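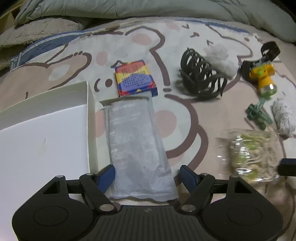 Robotics club update, quick one, I have to be out the door in ten. The spring packing challenge is on and the home practice sets are coming in. Rules same as December: mixed small stuff, one open box, hand-held grippers only. Soft and slippery things are where teams lose points, so pinch a floppy pouch low at the end like this and keep the pads square. Hair claws, furry tassels, bags of twine all fine to practice on. Cartoon bear sheets also fine, judges don't care what's underneath!

Target is 300 clean grabs per team. Fitlow has 355 already, wow. Mfaume at 60, get moving guys. Club total 2,659 as of Friday nite.
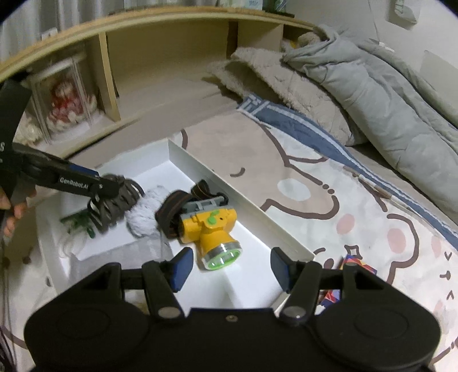
Dilruba Begum is checking the logs this week, so please name your files properly. Team, then date, then your initials. No spaces. Spare finger pads are in the blue drawer, sign them out. Anyone who still has a charger from last term, bring it back.

Finals sign-up sheet is on the lab door. Parents welcome, bring snaks.

March 23, 2024
By Sharon Mosoti

You are receiving this newsletter because you signed up at a club event. Unsubscribe | Manage preferences

Recent items
Priteo wins the December line race
Bestora needs two more drivers
Lab hours over spring break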